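Drorken Tableware Sorting Set

Overview

Drorken is a set of 489 short clips of household tableware being sorted by color on a belt line. It was put together at Priltstead as the second part of the Gradero tidying collection. The first part, Bilyk, covers shelves and drawers and is distributed separately. The two parts share a label vocabulary but no footage.

The task in every clip is the same: an item stands or lies on the belt and has to end up in the bin whose color matches it. Items are plastic cups, bowls, plates and spoons of the kind sold for picnics and children's parties. There is no glass or ceramic in the set.

Layout

The belt is let into a white work table and has a metal rail along each long side. Bins stand on the table behind the far rail. Bin positions were set by eye at the start of each session and are not guaranteed to the centimeter, so position labels should be read per clip and not copied from one session to the next. The belt surface has worn and shiny areas. These vary in brightness with the overhead lights and should not be treated as objects.

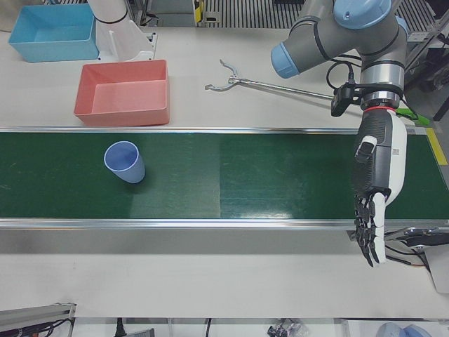 Figure 1. Single-item clip, class cup, color light_blue. Red and light blue bins, both empty.

The class cup is used for any open drinking vessel without a handle. Vessels with a handle are labeled mug, whatever their material or size. A cup on its side keeps the class cup and gets pose = lying; a cup standing on its base or on its rim gets pose = upright or pose = inverted. Stacked cups are labeled once, as stack, with the color of the outermost cup.

Color labels

Color names are taken from the outside wall of the item. The inside is often darker or lighter and is ignored, as are rims in a contrasting color. The same rule applies to bins in reverse: a bin whose floor looks paler than its walls is labeled by its walls. The label red covers everything from salmon to brick. The label light_blue is kept apart from blue, and this is where annotators disagreed most often — 87 clips went to a second reading and 2 were left as color = unclear.

Fields

clip_id: four digits, unique within Drorken
item_class: cup, mug, bowl, plate, spoon, stack
item_color: see Color labels
pose: upright, inverted, lying
bin_colors: list, left to right from the fixed camera
bin_state: empty, partly_filled, full
target_bin: color name, or none
notes: free text, mostly blank

A target_bin of none means that no bin in the clip matches the item. Such items are meant to stay on the belt. Please do not drop these clips when computing sorting accuracy; report them on a separate line.

bin_state refers to the first second of the clip only. A bin is partly_filled as soon as one item is in it and full when items stand above the rim.

Known issues

Shadows next to upright cups were boxed together with the cup in an early pass. The boxes were redrawn in May, but a few loose ones may remain.

Bins standing far back on the table can be partly hidden. They are listed in bin_colors if any wall is visible.

Plates lying flat against the near rail have unreliable boxes — treat the lower edge as approximate.

The spoon class is small and should not be used alone for evaluation.

Files

clips/ holds the video, labels.csv holds one row per item, and splits/ holds the train and test lists. The label file has 671 rows, more than the number of clips, as some clips contain several items. All rows from one session are in the same split.

Maintenance

Labels are maintained by Renu Rana at Priltstead. Corrections should give the clip_id, the field, the present value and the proposed value, one correction per line. Changes to class definitions are held until the next release of Gradero so that Drorken and Bilyk stay in step.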